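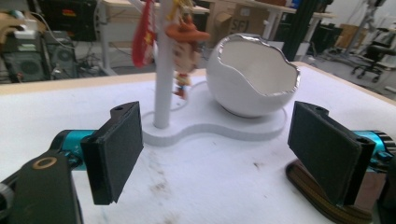 Skodbridge Makers & Automation Board > Buying, Budgets and Planning

Topic: Second set of hand-held grippers -- now, or wait for next year's money?

armindo_az
Posted: November 8, 2019

Hi all, long one, sorry. I look after the kit for a small group doing pick and place demos with hand-held grippers, mostly fiddly desk stuff (keychains on a display stand, little bowls, pouches, that sort of thing). I've been told to put in my equipment list for next year and I've got a bit of this year's left over, which has to be spent by the end of December or it goes back in the pot.

What we've got is a Tiltano hand-held, the kind with the flat black pads and the teal joints. It works. It's been good to us. But we've only the one, so whenever it needs a clean or a screw doing up the whole afternoon stops and everybody goes and makes tea.

What I have left is 500 pounds. A second Tiltano is a fair bit more than that, so the options as I see them:

Put it all into spares for the one we have (pads, linkage arms, a spare cable) and ask for a whole second unit next year.

Buy a cheaper Aludton now and have two different grippers in use.

Find somebody selling a used one.

Any thoughts? Especially from people who've run a mixed pair. Oh, and if you were writing next year's list from scratch, what would you put on it that I'll have forgotten?

riedl.alois
Spares. Don't even think about it, spares.

We ran a mixed pair for most of a year and I would not do it again. The fingers open to different widths, the pads are a different thickness, the handles sit differently in your hand. All your recordings from one look nothing like the recordings from the other and you end up keeping two lots of everything. Two sets of notes, two sets of screwdrivers, two drawers. And then the arm you want to run it all on at the end only has one kind of finger on it anyway!

ayane_o
I'm going to disagree with Alois a bit (hello Alois). We have a Tiltano and an Aludton side by side and it's been fine, because we decided at the start which jobs went on which. Anything small and dangly goes on the Tiltano, the flat pads are lovely for getting hold of a keychain by the body. Boxes and bottles go on the Aludton. As long as you never swap them halfway through a job you don't get the mess he's talking about.

Having said that, if all Armindo does is small things, then a second gripper that's worse at small things is a funny way to spend money.

What do you lift mostly? Is it things off hooks, or off the table?

armindo_az
Both, Ayane. Ornaments on and off a post, and then putting things into a bowl or a case. The bowl we use at the moment is a white one shaped like a cracked eggshell, so the rim's all wavy, and you do have to come in at a decent angle or you catch it. I'd say nearly all of it is stuff you could fit in a coat pocket.

I hadn't thought about splitting by job. Hmm.

damianlis
What do the pads cost you? I ask because ours were the thing that wrecked the budget. The gripper is a one-off, you argue about it once and it's done, but the pads get bought again and again and it never gets a line of its own. Ours was just going through as "sundries" until somebody in finance asked what a sundry was.

We got through nine pairs last year. That's with people being fairly careful. They go shiny on the inside face and then slick little things slip out, and you don't notice it creeping up, you just think everyone's having a bad week.

So my vote: whatever you do with the leftover money, put pads on next year's list as their own line with their own number next to it.

armindo_az
That is exactly where ours go as well, ha. Sundries. Right, own line.

Thaddaeus_E
I sell this sort of thing for a living (not Tiltano, not Aludton, and I'm not pitching), so take it with whatever salt you like.

People at your size nearly always ask for the second unit too late. They buy spares, the spares sit in a drawer, and the unit they have gives up in the spring with a fault the spares don't cover. Joints and electronics are what fail in a way you can't mend at the bench. Pads are just wear. If I had a small leftover sum I would ring the maker and ask whether they'd take it as a deposit now, invoice dated this year, with the balance on next year's money. Plenty will. You'd be surprised how keen they are in December.

Check with your own finance people before you ring though, some places won't pay for goods not yet delivered.

riedl.alois
Ours won't. Flat no. We tried it with Nägeli for a stand and had it bounced back twice.

And I've had three spring failures in my time and all of them were a linkage arm, and a linkage arm is a spare you can have in a drawer :)

Thaddaeus_E
Fair enough on the arms. I see more of the joints, but then I only see the ones people can't fix, so perhaps I've a gloomy view.

ayane_o
While we're on it -- next year's list. Things I forgot the first time and was sorry about:

Objects. I mean it! Put a line in for the things you pick up. You'll want new ones all the time, different shapes, shiny ones, soft ones, see-through ones, and if it's all coming out of somebody's own pocket you end up with whatever was in their kitchen.

A decent table top. White ones mark like mad. We went for white as everyone said it was best and now there are brown smudges on it that have been through every cleaner in the cupboard. I'd get two tops next time and swap them.

Shelving. You never think you need it and then there are boxes on every desk and cables on the floor.

Training time. It isn't equipment but somebody will be off the bench for days showing the new person how to hold the thing, and it costs.

armindo_az
Oh the white table. Ours has a smudge right in the middle of the working bit and a fainter one near the front, so I'm with you there. I'd not even thought of it as something you could put on a list, I was just going to live with it.

And shelving, yes. Please don't come and look at our floor.

damianlis
Is a dirty table really worth budget money though? I'd leave the marks. The places you'll want the robot to work won't be spotless, and I'd sooner it had seen a few stains. Bit of washing-up liquid and get on with it.

ayane_o
It's a table top, Damian, it costs less than your pads!

damianlis
Everything costs less than my pads.

riedl.alois
One more for the list: a proper case for the gripper. Ours lived on a windowsill for months and then it lived on the floor very suddenly. The padded Nägeli ones are good, dear for what they are, but the foam is cut so the fingers sit slightly open and nothing's pressing on the joints.

armindo_az
Thanks everyone, this has been so useful. I had a word with finance and it's the same as Alois's lot, they won't do a deposit. So I rang Tiltano for prices on bits and it comes to 400 pounds for a box of pads, a pair of linkage arms and a cable, delivered well before we shut for Christmas. I'm going to do that, and see whether what's left will stretch to a case. It might have to be a plain one.

For next year I've got: second Tiltano (same model, if they still make it by then), pads on their own line, objects on their own line, shelving, table top with a question mark by it because Damian's got in my head.

I've left the Aludton off. Ayane, I did like the idea of splitting by job, but our jobs are just too alike.

ayane_o
No, that makes sense. Do ask them in writing about the same model. They changed the pad fitting on us between orders once and the old pads wouldn't go on the new fingers, so we had a whole bag of pads we couldn't use.

armindo_az
Eek. Would that affect the box I'm about to order?

ayane_o
It shouldn't for the unit you've got, as long as you give them the serial number. I'd only worry about whether the same box fits the second one. So maybe a smaller box of pads and more arms?

Thaddaeus_E
Seconding that. And ask how long they'll keep making parts for yours. A decent firm will tell you straight, and you can pin the email to your budget request when somebody asks why you can't wait another year.

armindo_az
Good shout, both. I'll ring them again in the morning and get it in an email before I send the order in. Will post what they say about the fitting.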